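Resora trial, progress note to Parisa Karimi
7 July 2023

Kitchen sim package from Grastovstead is up and running on our side. 2696 runs logged so far, up to 50 a night on the one license. Produce sorting task loads fine now, dish rack scene still slow to open.

Support good, replies same day. Docs thin, esp. on teh two-arm setup. 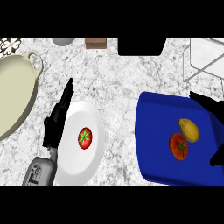
Sim countertop, two arms, tomato on the plate, tomato and lemon on the blue tray.

Still open: price for 3 more seats, export format. Want to decide before December renewal.

Lindalva Portela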